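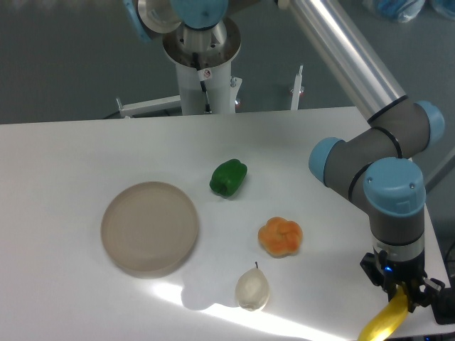
The banana in the gripper, pear and pepper still on the table

Fri 31 May

A bad day with the arm at Skullik. The job is simple: pick up the banana, put it on the dish, go back. Today the arm stopped three times with the fruit still held, and the gripper did not open when I sent the command. The log shows error 177 each time, and I can not find this number in the Celska manual. 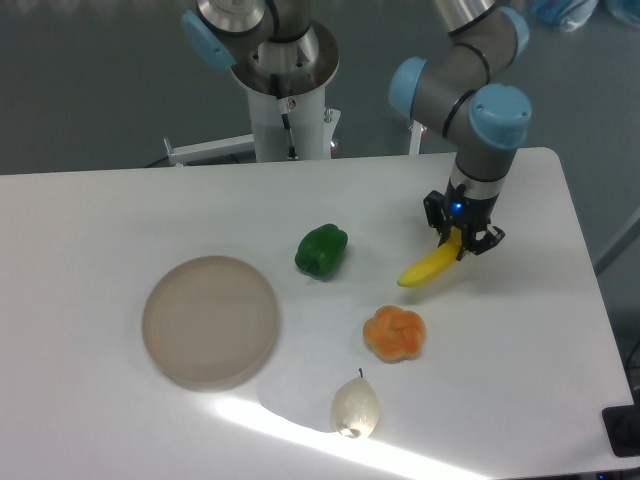
Banana over the table, plate still empty

After the third stop I pressed the red button and waited 40 seconds before I put my hand near it. I was a little afraid - in October the same gripper closed on my glove. I wrote to Kilosent about it and asked for a new cable. Until they answer, I run only at slow speed. The pear I will eat tomorrow.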